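Search the archive Go Advanced search

Cundwood list: setup and maintenance
Subject: Re: left arm offset, bedroom cell
From: Jolanta Laskowska
30 Jul 2021

Rhonda Charbonneau wrote:
> I've reset the left arm zero with the Elix script and it passed
> after 300 cycles, so I think we can call the offset fixed. The
> ghost gripper and the real one agree now. Can we close 1151
> and move on to the right arm?

Not yet, please. I don't doubt the script passed. It checks the joints against its own table, and the table is what we were arguing about in January. If the zero is wrong in both places they will agree with each other all day long.

I opened the bedroom this morning with your settings loaded and took the left arm over to the nightstand by the big window. Same Pandar build as yours, nothing else touched.
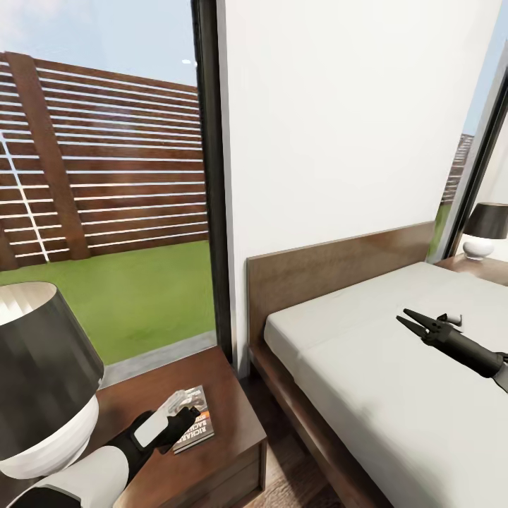
Left arm at the nightstand book, target ghost switched on. Right arm parked over the bed.

The ghost sits just above the book and overlaps the tip of the gripper. Fine, but an overlap at the tip tells me very little about the wrist. I'd want the same check with the forearm rolled the other way before I believed any of it. A paperback lying flat is also a kind target. Try the lamp base, which is round and shiny and gives you no edge to hide behind.

What I'd like before we close it:

- zero both arms from the Czarnecka sheet, by hand, no script
- 40 reaches at the book, then 40 at the lamp, logs kept
- the right arm left alone until that's done

If the error stays under 2 mm I'll close the ticket myself and say sorry on the list.

Jolanta

Comments (3)

pk_bench: The script reads the old table if you don't clear the cache first. Caught me twice.

Rhonda C.: Cache was cleared. Will do the lamp run anyway.

oldgrease: Which version of the Czarnecka sheet? There are a few going about.

Contact the list owner | Copyright Cundwood list members | Back to top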